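ホーム > 特集 > 暮らしと言葉
特集 連載 インタビュー 食 旅 本 バックナンバー

台所の言葉を借りる
外国から来た人間が、日本の料理の動詞に出会うまで

文=マエル・クルティエ(Maëlle Cloutier)

私が日本語で最初に困ったのは、敬語でも漢字でもなく、「ゆでる」と「煮る」でした。 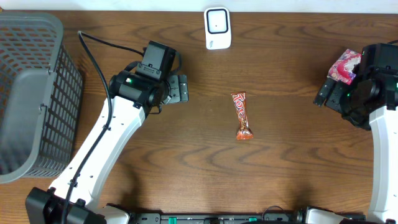
日本に来る前、私は教科書を二冊終わらせていました。新聞の短い記事なら、辞書を引きながら読めました。それで自信を持って、小さな町の料理教室に申しこみました。教室の名前は「ポワリエ」といいます。フランス語の名前ですが、教えているのは日本の家庭料理だけです。名前を見て、故郷の味に近いものを習えると思った私の考えは、最初の日の朝に消えました。

先生は野菜を指して、「これはゆでます。こちらは煮ます」と言いました。私は両方とも同じ意味で覚えていました。私の母語では、どちらも一つの動詞で足りるからです。それで私は、里芋をただのお湯に入れて、やわらかくなってから、だしを別の器に用意しました。先生は少し黙って、それから「まあ、それも食べられます」と言いました。やさしい言い方でしたが、隣の人が下を向いて笑っていたのを、私は今でもおぼえています。

お湯で火を通し、お湯のほうは捨てるのが「ゆでる」。汁に味があって、その味を中に入れるのが「煮る」。私はノートにそう書きました。もちろん例外があります。そばをゆでたお湯は、そば湯といって飲みます。小豆は、あんこにするときは「煮る」と言う人が多いのに、途中で一度お湯を捨てます。例外を書く場所が足りなくなって、ノートの横のほうにも書き、しまいには自分でも読めなくなりました。

この記事は、そのノートから生まれました。私は言語学者でも料理人でもありません。外国語で料理を習った人間が、どこで止まり、どこで面白いと思ったか、それを順番に書いてみたいと思います。

■ 動詞を集める

教室に通って二か月目から、私は料理の動詞を集めはじめました。先生の言葉、テレビの料理番組、図書館の古い料理の本、スーパーの袋の裏に書いてある作り方。聞いた言葉、読んだ言葉を、一つずつ小さいカードに書きました。

カードは今、672枚あります。同じ動詞でも使い方が違えばカードを分けたので、動詞の数はもっと少ないです。たとえば「切る」は一枚ではありません。大根を切る、火を切る、水気を切る、ごはんを切るように混ぜる。全部違うカードです。とくに「水気を切る」は長い間わかりませんでした。水に包丁は入りません。先生に聞くと、「水と豆腐の縁を切るんですよ」と答えてくれましたが、今度は「縁を切る」がわからなくて、家に帰ってまた辞書を引きました。

カードの中で一番好きなのは「なじませる」です。塩をなじませる、油を鍋になじませる、味をなじませる。最初は「混ぜる」の上品な言い方だと思っていました。けれども、先生がきゅうりに塩をふって、「なじむまで置いておきましょう」と言い、そのままお茶を飲みはじめたとき、私は少しおどろきました。手は何もしていないのに、料理は進んでいるのです。「なじむ」は人にも使います。新しい町になじむ、仕事になじむ。私はその時期、まだ町になじんでいなかったので、きゅうりのほうが私より早いと思いました。

■ 「ひたひた」という量

動詞の次に来る山は、水の量です。

私の国のレシピは、数字で書いてあります。日本のレシピも、もちろん数字が多いです。オーブンは180度、とはっきり書いてあります。ところが鍋の話になると、急に数字がなくなることがあります。「ひたひたの水」「かぶるくらいの水」「たっぷりの湯」。ひたひたは、材料の頭が水の面から少し見えるくらい。かぶるくらいは、材料がちょうど水にかくれるくらい。たっぷりは、もっと多い。

初めて聞いたとき、私は不安でした。何ミリリットルですか、と質問しました。先生は「鍋によります」と答えました。私はこの答えを、説明をやめるための答えだと思って、その夜は少し腹を立てました。

ですが、家でかぼちゃを煮たとき、意味がわかりました。大きい鍋に少ないかぼちゃを入れれば、同じ水の量でも、かぼちゃの足しか濡れません。小さい鍋なら、全部しずみます。本に書いてある数字は、書いた人の鍋の数字です。「ひたひた」は私の鍋にも使えます。翌週、先生にこの発見を報告すると、先生は「そうそう」と言って、次の野菜を出しました。もう少しほめてもらえると思っていました。

同じように悩んだのは「ひとつまみ」と「少々」です。ひとつまみは親指と人差し指と中指の三本、少々は二本でつまむ量だと習いました。私の手は先生の手より大きいです。それで私の「少々」は、いつも先生の「ひとつまみ」に近くなりました。お吸いものの味が濃くなる理由を、しばらく調味料の品質のせいにしていました。

■ 音で書いてあるレシピ

マレー・リー(Murray Li)さんは、教室で知り合った友人です。翻訳の仕事をしていて、日本語の料理の本を英語にした経験があります。私よりずっと日本語が上手で、私はわからないカードがたまると、彼に電話します。

この特集のために、あらためて話を聞きました。場所は駅の裏にある「ジンドビー(Jindby)」という喫茶店です。午後三時をすぎると、焼いたプリンが半分の値段になります。

「一番苦しかったのは、音の言葉です」とリーさんは言います。「ことこと、ぐつぐつ、ふつふつ、くつくつ。全部、鍋の中で何かが動いている音ですよね。英語にも弱く煮る、強く煮るを分ける動詞はあります。でも、ことことには、時間が入っています。急いでいる人は、ことこと煮ません。そこをどう訳すか、編集者と何度も手紙のやりとりをしました」

その本には音の言葉が53か所あったそうです。リーさんは全部に色の鉛筆で線を引いて、一つずつ訳を考えました。最後まで決まらなかったのは「しんなり」でした。玉ねぎをしんなりするまで炒める。英語では「やわらかくなるまで」と書けば、料理は失敗しません。けれど「しんなり」は、やわらかいだけではなくて、元気がなくなって、少しおとなしくなった感じがあります。

「結局どう訳しましたか」と私は聞きました。

「やわらかくなるまで、です」とリーさんは答えました。「読者はお腹がすいていますから」

私はこの答えをカードの裏に書きました。

音の言葉について、私にも失敗があります。「からっと揚げる」と「かりっと揚げる」の違いです。からっとは油が残っていない、軽い感じ。かりっとは歯で噛んだときの音。私は天ぷらを作って先生に食べてもらい、「かりっとしていますね」と言われて喜びました。帰り道で、天ぷらなら「からっと」か「さくっと」のほうがよかったのではないか、と思いつきました。今でも、あれがほめ言葉だったのかどうか、確かめていません。

■ 海の町の「炊く」

七月に、リーさんの紹介で、関西の海に近い町へ一週間行きました。「ダーデン(Durkden)」という古い民宿に泊まりました。外国の名前ですが、昔泊まった船員がくれた看板を、そのまま使っているそうです。

朝、台所から女将さんの声が聞こえました。「お揚げと菜っ葉、炊いといたから」。私は、ごはんの話だと思いました。私のカードでは「炊く」は米にしか使わない動詞でした。出てきたのは、油揚げと青菜の煮物でした。この地方では、野菜も魚も「炊く」と言うのです。「炊いたん」という名詞のような形もあります。大根の炊いたん、いわしの炊いたん。私は朝ごはんを食べながらカードを三枚書き、女将さんに「宿題ですか」と聞かれました。

女将さんの話では、「煮る」と言うと少しよそよそしく聞こえるそうです。本や学校の言葉という感じがして、家の鍋には似合わない。「同じことをしてるんやけどね」と言っていました。私は教室で、ゆでると煮るの境目に線を引いて、ようやく安心していたところでした。その線が、電車で数時間移動しただけで動いてしまうとは思いませんでした。

女将さんは料理をしながら、よく「あんばい」と言いました。塩梅と書きます。塩と梅の酢で味を決めた時代の言葉だと聞いています。ええあんばい、と言うとき、それは味のことも、火のことも、天気のことも、お客さんの布団の厚さのことも指していました。一つの言葉がこんなに働くのかと、私はうらやましく思いました。私の日本語は、まだ一つの言葉に一つの仕事しかさせられません。

■ 母に電話する

帰ってから、母に電話をしました。母は私の国の北のほうに住んでいて、豆のスープがとても上手です。私はこれまで母の料理を、動詞で考えたことがありませんでした。それで、作り方を最初から言ってください、と頼みました。

母は「豆を水に置いて、寝かせて」と言いました。私は急いで止めました。今、寝かせると言いましたか。日本語でも、パンの生地やカレーを寝かせます。母は「だって、豆も疲れているでしょう」と言いました。その後、母は「鍋が笑ったら火を小さくする」と言いました。表面が少しだけ揺れることを、私の家では鍋が笑うと言います。私は子どものときから聞いていて、不思議に思ったことが一度もありませんでした。

日本の言葉ばかり珍しがっていたことが、少し恥ずかしくなりました。先生も、女将さんも、自分の言葉を珍しいとは思っていないのでしょう。水気の縁を切ることも、大根を炊くことも、毎日の用事です。私だけが横でカードを書いていたのです。

母のスープは、先月、教室で作らせてもらいました。参加者に配る作り方を日本語で書くことになり、私は「鍋が笑ったら、弱火にします」と書きました。先生が赤いペンを持って読んでいたので、直されるだろうと待っていました。先生は「豆を戻しておく」の「戻す」が抜けていると言って、そこだけ書き足しました。

「戻す」のカードは、もう持っていました。乾いた豆やしいたけを、水で元のようにすることです。

今の私の課題は「面取り」です。大根の角を薄く切り取って、煮くずれしないようにする仕事で、言葉の意味はすぐにわかりました。手のほうが、まだできません。リーさんは皮むき器を使えばいいと言い、先生は包丁でやりなさいと言います。先生のすすめで「ドゥルニス(Durnis)」という道具屋で小さい包丁を買い、家では毎晩、大根の角を取っています。取った角は、味噌汁に入れて食べます。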